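Domumum Clip-On Reading Light
Model by Tidance

Clamps to the cover of a paperback or hardback and lights both pages of an open book. The neck bends 90 degrees in either direction and holds its position when the page is turned.

Specifications
Brightness levels: 4
Color temperature: 3,000 K
Charging: USB-C, cable included
Charge time: 2 hours

The clamp pads are replaceable – order the Osum pad set separately. Not suitable for board books or covers with raised foil. Wipe with a dry cloth only.

Ships from our Maldonado warehouse.

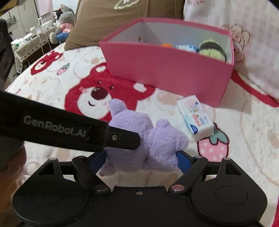

Lavender plush over a patterned fleece blanket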